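Drawers, Slides and Side Rails: Ultan Gallagher on Furnishing a Bedroom for Short Lets

Interview by Kevin Quinlan
Jan 22, 2019

Ultan Gallagher looks after the furniture in 157 furnished rooms let by Galtotholm. He buys it, assembles it, repairs it and decides when it goes. Before that he spent five years at a bench in the Joltmont workshop, mostly rebuilding drawer boxes. We met in one of the larger bedrooms, where he was partway through an inspection, and talked mainly about nightstands.

A nightstand gets more use than any other piece in a let room, he says, and is usually the cheapest one bought. "People budget for the bed. Then they look at what is left and buy two boxes on legs. The bed gets slept on. The nightstand gets leaned on, pulled, loaded with water glasses and kicked in the dark."

His inspection starts with the drawers. He pulls each one to full extension, presses down lightly on the front edge and watches how far it drops. A small drop is normal on a side-mounted metal slide. If the front sags far enough that it scrapes the rail on the way back in, he checks the screws at the rear of the slide first.

"The back screw carries the load when the drawer is out. It is also the one that gets left short during assembly, as it is awkward to reach. I find more loose back screws than bent slides."

He empties every drawer before he judges it. A full drawer hides a bottom panel that has come out of its groove, and it also changes the sound. An empty one that rattles has play in either the slide or the corner joint, and the two are easy to tell apart by holding the side wall still with one hand.

Knobs are checked by turning them. Round wooden knobs work loose with dry winter air, and Gallagher does not use glue on them. He backs the screw out, adds a thin washer inside the drawer front and tightens it again. "Glue means that the next person splits the front getting it off. A washer costs nothing."

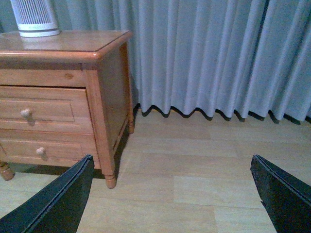
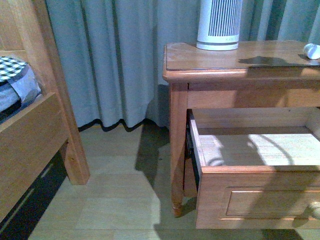
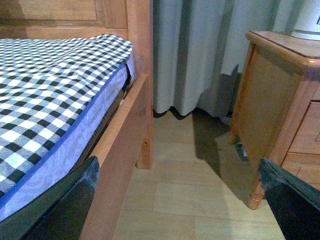 Bedroom furniture at the inspection: the nightstand, its open drawer, and the bed.

On finish, his position is fixed. He buys honey-colored wood when he can get it, and he keeps nightstand and bed in the same tone. Part of that is appearance. The larger part is repair: one tinted wax covers scratches on both pieces, and a replacement knob or leg can come off the shelf. He keeps a record of every piece replaced, and the total for the past year was 201, most of them knobs and slide screws.

Dark furniture he avoids. "It shows dust by the second day and every scratch is white. A mid-tone with visible grain will hide a lot. I also prefer a rounded edge. A square edge dents, and a dent on a corner can't be waxed out."

Anything that sits on top of a nightstand is, in his view, the next question. Small appliances are the usual trouble. He asks that anything with a vent or grille stand clear of the curtain and the wall, and that its cord run down the back of the cabinet where a drawer can't catch it. He has replaced several cords that were pinched by a top drawer. He also checks under the base for rings in the finish, which he treats with fine steel wool and wax before they set.

The bed takes less of his time. He tests it by pushing sideways on the post at the foot, then at the head. Movement at one post only means a loose rail bolt. Movement at all of them usually means that the frame was tightened before it stood level, and he takes the bolts back to finger-tight and starts over.

"Do the rails first, slats second, mattress last. If the mattress goes on before the bolts are tight you will not take it off again. You'll tell yourself it is fine."

He leaves a finger's width between mattress and rail so that bedding can be tucked without scraping knuckles. A mattress that fills the frame completely is hard to make up, and cleaners drag it, which in time pulls the rail outward.

I asked about price. Gallagher's current nightstand supplier is Bajwa, and he has an open quote from Zastham for a batch at $1693, delivered flat. He had not decided. The Zastham model has wooden runners in place of metal slides, and he wanted to keep one in use through to November before ordering more.

"Wooden runners are quiet and there is nothing to bend. But they need wax, and they don't hold the drawer when it is all the way out. Someone will pull it onto their foot."

He closed the inspection sheet and went to look at the wardrobe hinges in the next room.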